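Part 3: Getting the table ready and putting your first blocks down

Right, you've read the bit about choosing your quilt pattern and you've (hopefully) washed your fabric. Now we get to my favourite part, which is laying everything out before a single seam is sewn. I've made the Gikdale sampler three times and I still muddle the rows if I skip this, so please don't skip it!

Before you start

You'll want a table you can walk round, or at least reach across without leaning on your work. Mine is pale, and I do find pale easier on the eyes when I'm sorting darks. If yours is a lovely old brown thing, throw a plain sheet over it and pull it tight.

You'll also need your cut squares (192 of them for the single bed size), a packet of paper labels, pins and a phone for taking snaps as you go.

1. Clear the table completely. Mugs too. I say this as someone who once put a ring of tea on a finished corner.

2. Wipe it down and let it dry. Go over the edges with your palm and feel for anything rough that might snag.

3. Sort your squares into piles by shade, light to dark. Don't fuss over the middling ones, just squint at them and pick a pile.

4. Lay the top row first, working left to right. Leave a finger's width between squares so you can pick them up again.

5. Carry on downwards until you run out of table. On the single size I get half the quilt out in one go, and then do the other half after tea.

6. Stand back. Further than that. Take a snap and look at it on your phone, small -- two matching prints sitting next to each other will jump straight out at you.

7. Swap whatever needs swapping, then label every row at its left end. Row 1, Row 2 and so on. Pin the label to the first square.

8. Stack each row from right to left, so the labelled square ends up on top. Put one pin through the whole stack.

Note: if your pattern has directional prints (birds, teapots, that sort of thing) add a little arrow to the label so you know which way is up. Jaime Gouveia gave me that tip at the Getelham sewing weekend in October and it has saved me a great deal of unpicking.

Caution: keep the iron well off this table. Steam and a draught will shift a whole row, and a hot plate can mark the surface for good. Press at the board, then bring the pieces back.

Caution: count your pins out and count them back in. I use 24, which fits my little tin nicely, and if there's a gap I go hunting on my knees before the cat does.

If you have to stop halfway, lay a second sheet over the top and roll the whole lot up like a Swiss roll. It'll keep overnight under the bed quite happily. Unroll it slowly and most of the squares will be where you left them, give or take a wanderer.

Joining the rows comes in Part 4, so have your stacks in order and your machine threaded with something neutral.

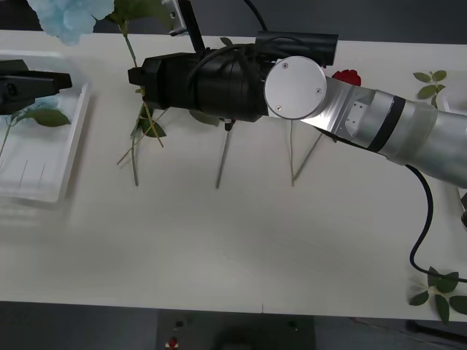 Embla Viklund: I tried the rolling-up trick with the double size and the middle rows slid about terribly. An old flannel sheet underneath sorted it, as the cotton clings to the fluff. Could you add that to step 5? Also, do you label the rows again after they're joined, or do the first labels stay on until the border?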